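Atelier Morard : la cellule de tri remise en service après deux semaines d'arrêt

26 avril 2024

La cellule de tri installée chez Morard, à Ponham, tourne de nouveau. Elle était à l'arrêt depuis le remplacement d'un roulement du poignet, commandé en mars et livré plus tard que prévu. L'équipe de maintenance en a profité pour reprendre le réglage complet du bras et refaire le plan de travail.

L'intervention a été conduite par Qistina Siregar, technicienne chez Hidayat, l'entreprise chargée de l'entretien de la cellule. Le démontage du poignet a pris une matinée. Le roulement usé provoquait un jeu de 2 millimètres en bout d'outil, assez pour que le bras pousse les pièces de travers au moment de les approcher.

« On compensait dans le programme depuis l'automne, explique-t-elle. À force, plus personne ne savait quelles valeurs étaient les bonnes. Nous avons tout effacé et repris les points un par un. »

Le collier de serrage de l'outil a été contrôlé, puis le point d'outil recalculé dans le logiciel Stelum. La planche qui sert de surface de dépose a aussi été changée : l'ancienne s'était voilée et ne portait plus à plat sur la table perforée. La nouvelle est en érable clair, comme la précédente.

Pour les essais, l'atelier utilise des pièces en plastique imprimées en 3D, bleues, rouges, jaunes et vertes, dont des cylindres, des étoiles et un cœur. La pointe de l'outil est amenée juste au-dessus du bois, à côté des pièces, et la position relevée est comparée à celle du programme. L'opération a été répétée 18 fois, sans écart supérieur à la tolérance fixée par Morard.

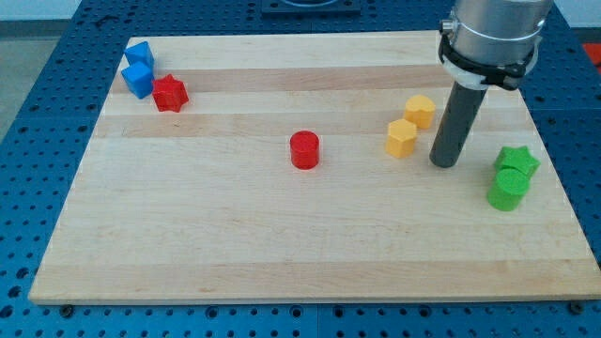 Prochain contrôle

Un nouveau relevé du jeu au poignet aura lieu dans 5 semaines. Hidayat laisse sur place un roulement de rechange et une fiche de réglage, affichée près de l'armoire de commande. Les opérateurs sont priés de ne plus modifier les points enregistrés sans le noter dans le cahier de la cellule.

Contact | Mentions légales | © Morard, tous droits réservés | Retour en haut de page

Ce site utilise des cookies pour mesurer son audience. Accepter | Refuser | Paramétrer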